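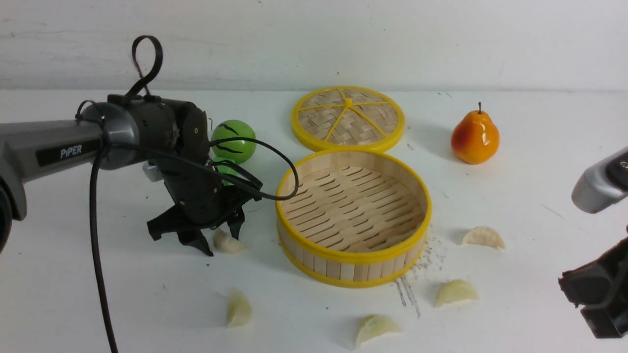
The dumpling setup, before a run. PiPER arms, steamer basket, five dumplings.

6 min read

Wutent dumpling task pack: anyone paid for the full thing?

skillet_joe
Apr 30, 2025

I run a small robotics elective and I'm trying to spend the last of our April money on something the students will use. Wutent sells a "kitchen task pack" for two-arm setups. You get the props, a set of recorded demonstrations and a trained policy you're supposed to be able to load on day one. They want $235 for it. The props by themselves are $29.

The job is to pick up dumplings and put them in the steamer, then put the lid on. The product page says "works out of the box on common tabletop arms," and I have been burned by that sentence before. Picture up top is what the table looks like with the basket open and nothing in it yet.

Has anybody bought the full pack and gotten their $235 out of it?

fiore_bench
I bought it. Short answer is buy the props and skip the rest.

The policy loaded fine. Then it reached for dumplings in places where there weren't any. I emailed support and was told my camera was mounted at the wrong height. I asked what the right height was and they sent me a drawing with no measurements on it. I moved the camera up, I moved it down, and after two evenings I had it landing close enough to a dumpling to knock it over.

The demonstrations are another sore spot. They advertise 238 of them. A lot of those are the same easy pickup with the basket in the same spot, and I found very few where a dumpling starts out on its side. Guess what my dumplings do when a gripper bumps them.

Nurkham_Lab
I'll disagree with some of that. We have the pack and it runs well for us. You do have to copy their layout. White table, white wall, basket in the middle, lid behind it. If you're on a brown bench with a window next to you, of course it falls apart.

fiore_bench
Then "out of the box" should say "out of the box if you own our room." My table is white, by the way.

Nurkham_Lab
Fair on the wording. I still think $235 is cheap next to recording all of that yourself. Have you sat there and driven two arms through a couple hundred dumplings? I have. My shoulders hurt for a week.

skillet_joe
What does "runs well" mean, though? Does it fill the basket every time?

Nurkham_Lab
No. It gets most of them. The ones lying flat in the open are fine. It struggles when one ends up right against the basket, and the lid is hit or miss. I never kept a proper tally so I won't give you a number.

grumblebot
That's my problem with every one of these packs. Nobody who likes it has a tally, and the seller's video is one good take. Ask Wutent for ten runs in a row, uncut. I did, about a different pack, and never heard back.

Also look at that photo again. The cable on the left arm loops right across the front of the gripper and ends up near the rim of the basket. If that's how you're going to run it, I'd sort the cable before I spent a dime on anyone's software. It's sitting in front of the part you want the robot to be careful with.

skillet_joe
Yeah, I know. It's on my list. There's tape in a drawer somewhere.

grumblebot
The tape will come off. Use a proper clip on the upper segment and leave slack for the wrist.

Kianoush Hashemi
I teach a similar class and came at this from the other side, so maybe this helps. I got the $29 props and had the students record their own demonstrations. It was slow and some of the recordings were terrible. They learned a lot from the terrible ones.

On the props: the dumplings are the good part. The pleated edge gives the fingers something to close on, and they look enough like food that visitors get what's going on right away. The steamer is decent too. I'd call the rest filler. My students started leaving a fake pear and the green striped ball back by the lid to see whether the policy would get confused, and that taught them more than the manual did.

skillet_joe
Did it get confused?

Kianoush Hashemi
Ours went for the ball twice on the first afternoon. We added recordings with clutter in them and it mostly stopped. I can't tell you how the Wutent policy handles it, I never had it.

fiore_bench
I tried it with a lemon on the table. It ignored the lemon. It also ignored the dumplings, so I don't know what that proves.

steamtable
Has anyone looked at the Skinditetti version? Same idea, but they do the setup over a video call.

grumblebot
I looked. It's a subscription. The day you stop paying, the policy stops loading. Hard pass from me, and I'd tell a school the same.

Nurkham_Lab
Agreed on that one, for once. At least the Wutent files are yours to keep, and you can retrain on top of them. That's how I'd use the pack: treat their recordings as a head start and add your own with your table and your light.

fiore_bench
If I have to record my own anyway, what did I buy?

Nurkham_Lab
A head start. I said that.

skillet_joe
OK, I'm leaning toward props only and following Kianoush's plan. I wrote to Wutent asking for the uncut runs and for the camera height in inches. If they answer both I'll think again about the full pack.

Kianoush, did you have the students do the lid from the start or leave it for later?

Kianoush Hashemi
Later. Get the dumplings in the basket first. We gave the lid its own set of recordings, with one arm doing the work and the other parked out of the way. Message me and I'll send you the handout.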